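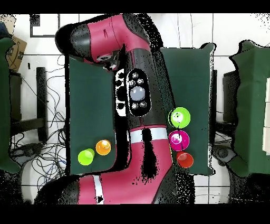

Red and black arm, two green tables

Gruvbridge is finally streaming and the long version of "Howlader" is on it
Forum > Hip-Hop & Beats > Zetau

tapehiss_mo
Woke up Monday to a text that just said GO LISTEN and I have been useless ever since. The whole Gruvbridge tape is up, all 17 tracks, and "Howlader" is the long version with the second Anjana Sultana verse!! I've had that song as a 128 kbps rip since high school. I thought the rattle at the start was my file. It's a tambourine. There was a tambourine this entire time.

Please come talk about this with me, my coworkers are done hearing about it.

corner_booth
I'm on my third time through. The low end on "Slow Elevator" is huge now. My one complaint is that they moved the skit. It used to sit right before "Howlader" and you needed that little breath.

tapehiss_mo
I didn't even notice the skit moved, I was too busy yelling about the tambourine

dj_leftover
Going to be the grump for a minute. I love this tape, I drove four hours to see Zetau play it in a bowling alley, but the new master is too loud. Put the old CD-R next to it. The kick on track two used to jump out at you and now everything is jumping out at you. Aldo Mancuso mixed that thing with so much air in it.

corner_booth
Aldo mixed this one too though? His name is in the credits.

dj_leftover
Mixing and mastering are two jobs. He's credited for the mix. The master just says Zetgate.

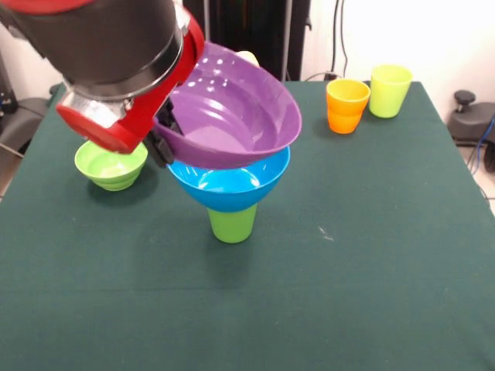

Purple bowl over the blue one, green cup underneath

pennyfortheloop
Hi, I mostly lurk here but I teach myself drums off these songs so I have to jump in. "Howlader" is faster! My practice notes have it at 144 and the new one drifts up past that in the last chorus. I don't think it's a different take, I think the old copies were all dubbed from one slow tape deck. Which would also explain why Anjana sounds a tiny bit higher now. I love it, it feels like she's leaning forward.

tapehiss_mo
OK this is the best post I've read all year. I KNEW her voice was different and I figured it was me.

dj_leftover
That makes sense and I'm annoyed I missed it. Still too loud.

oldheadrita
I had one of the first copies. They made some 100 of them and sold them out of a shoebox after shows, and half of them skipped. Mine skipped on "Slow Elevator" so for years I thought the song had a stutter in it, and I still hear it. Leftover, I respect the ears, but those CD-Rs were quiet by accident. I'd take this version in the car any day.

corner_booth
Rita do you remember if the second verse was ever done live?

oldheadrita
Twice that I saw. Once she forgot the middle and just laughed her way through it, and the room sang it back at her even though hardly anyone could have known the words. Great night.

dj_leftover
Jealous. At the bowling alley she wasn't there, so Zetau did her first verse himself, and

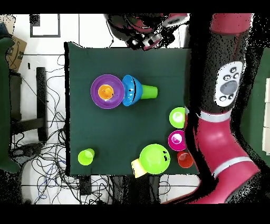 he pitched his voice up to do it, which got a huge cheer. Still one of my favorite things I've seen on a stage. He skipped the second verse completely, so until this week I'd never heard it clean. "Count the porch lights home" is such a good line to end on.

pennyfortheloop
THE PORCH LIGHTS LINE. I had to pull over.

corner_booth
Any word on vinyl? I'd buy it today even with the skit in the wrong spot.

tapehiss_mo
The Zetgate page said March for a while and now it doesn't say anything. If it happens I'm getting two, one to play and one to give my brother, who borrowed my rip and never once gave the song a chance.

dj_leftover
If the vinyl gets its own master I'll take back everything above. Most of it.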